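Assunção Foundation Director Discusses Celebrities, Ballot Measures and Public Trust
16 Apr 2024

When a well-known performer speaks out on a ballot measure, campaign offices tend to assume that votes will follow. The director of the Assunção Foundation, which studies entertainers in public life, advises caution.

"Attention is easy to measure, and so it gets measured," the director said in an interview at the foundation's Sevstead office. "Persuasion is a slower matter. Most people we speak with can name the star and the cause. Far fewer can say what the measure would do."

In February the foundation completed a survey of 1520 registered voters, carried out with the polling firm Landix. Respondents were asked about endorsements made by actors and musicians on abortion, gun laws and school funding. The survey found that 77 percent recalled at least one such statement from the past year. Follow-up interviews were held with 167 of them. 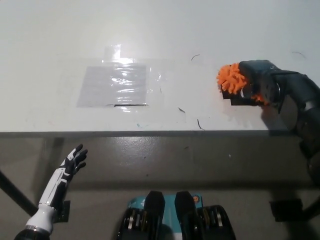 The director said those longer conversations changed the direction of the project. Many respondents were less troubled by an actor holding a view than by the manner in which it was given.

"They used the word 'lecture' again and again, and that came from people who agreed with the position as well as from people who did not," the director said. "A viewer who has followed someone's films for years can take a rude post quite personally."

The foundation also reviewed almost 100 posts shared on Ludeo, the video platform, in the weeks before the last state election. Posts that told viewers how to register were received more warmly than those that mocked the other side - a result the director described as modest but steady.

Asked whether entertainers should stay out of politics, the director declined to go that far. "They are citizens, and they have the same right to speak as anyone else. Our advice to campaigns is to ask what a famous name is expected to do before the invitation goes out."

The full report will be available to the public at no charge from the Sevstead office.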